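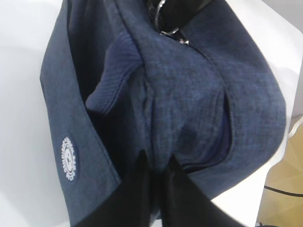
Ustik Street Lunch Share - September planning meeting, minutes

Started 6:40 pm, ended a bit after 8. Minutes typed up same night so forgive the shorthand.

1. Last minutes
Approved. One fix: the Cladlow school stop is the side door, not the front. Driver sheet already changed.

2. Bags
Long one. Main points:
- Going with the navy fabric bags for the fall. Paper sacks finished once the current box is used up.
- Zipper to be closed all the way before a bag leaves the table. Two complaints from Yusuf House over the summer about bags arriving half open, bread dried out.
- Carry by the strap. Don't grab a full bag by the middle, the soft stuff gets squashed.
- Name tags: on the ring, no safety pins in the fabric please. Pins leave holes and someone got stuck.
- Washing. Nobody wants to take all of them home. Agreed each route takes back its own, wipes inside with dish soap and warm water, leaves them unzipped overnight. No washing machine until we hear back from the supplier if thats ok for the lining.
- Question whether to get a second color so routes can be told apart. Left for now, costs more. Colored tags tried first.

3. Count
18 bags missing out of the spring lot. Most likely sitting in people's closets. Note to go in with next delivery asking for them back, friendly wording, no deadline. If fewer than half come back we order again.

4. What goes in
Produce has been uneven. Some weeks all bread and granola bars. Agreed every bag gets something fresh, two things when we have it.
Whole vegetables over cut ones. Less work and they keep. Cucumbers fine whole, no wrapping needed. Yellow fruit and small squash go in last, on top, not under the cans (we had this talk in spring too).
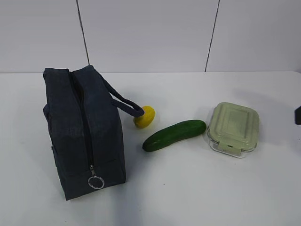

Tomatoes still a problem. Only if firm. Bananas no, went brown on the Posisus route three times.
Someone asked about knives for people who can't cut a whole cucumber. Fair point. Will offer a cut option to 4 households who asked, packed in a lidded tub, same day only.
Ice packs: flat ones only, against the back. The thick ones take up half the room and the zipper won't go round.

5. Packing table
Wants to be cleared and wiped before anything gets laid out. Purses, coats and coffee on the hooks or the shelf. Stand the bags up with the zipper open, lay the food next to each one, check against the sheet, then pack. The old way of filling down the line lost too many items, we had bags going out with two cucumbers and others with none.
Sheet to be redone in bigger print. Volunteered for, thank you.

6. Money
Balance 1687 dollars after the ice packs. Grocery voucher from Posisus Market comes in next month, can only be used on produce. No objection to spending up to 150 of our own on tags and tubs.

7. Routes
52 households on the list now. Cladlow route too long, last stop getting food after 1. Move the two end stops over to the Yusuf route. Need to ask the driver first, he wasn't here.
Spare key still not found.

8. Other
- Fridge on the left is making the noise again. Keep dairy in the right one.
- Can we have the lights on in the back hall by 6:30, people are tripping on the mat.
- Recipe card for squash? Yes, one side only, short.

To do
Bag return note - before next delivery
Tags and tubs - buy, keep reciepts
Call supplier re washing
Ask driver re end stops
New packing sheet

Next meeting same room, same time. Bring any bags you have at home.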